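Ovon Counter Drawer and Rod Bracket
Prirkville kitchen range - supplied by Hollenstein

The Ovon range covers small fittings and storage for worktops where wall space is limited. Items are sold singly. Prices and finishes were last revised in March 2026.

Rod bracket

The bracket carries a vertical rod through a cylindrical collar, with a short flared arm running back to an oval mounting plate. Finish is dark bronze. The raised rim of the plate wears to a copper tone with handling, and this isn't treated as a fault. Fix to solid timber or a backed panel only.
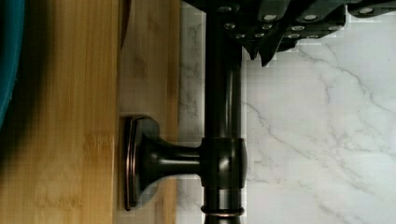
Collar, arm and mounting plate against a light wooden panel.

Rated load is up to 3 kg. Rods are cut to order; state the finished length. Screws are not included.

Placing on the worktop

The cabinet needs a flat, level surface and should not stand against a toaster oven or any other appliance that vents to the side. Keep power cords clear of the drawer path. On stone tops, fit the felt pads supplied.

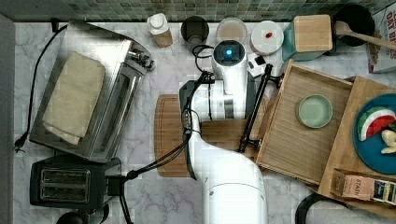 Canisters and jars can stay along the back of the counter provided the drawer opens fully in front of them. Measure the run before ordering - cabinet width is 572 mm, depth 300 mm, height 202 mm.

Drawer cabinet

Bamboo cabinet with a black bar handle and metal slides. The top serves as a shelf for plates or a small caddy. The drawer takes shallow bowls. 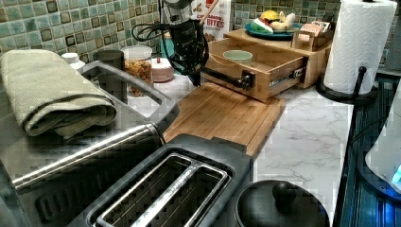

Care

Wipe with a damp cloth and dry at once. Oil the bamboo twice a year. Do not use bleach or wire wool on the bronze finish. Replacement slides are ordered from Gertraud Steiner at the Stulova parts desk.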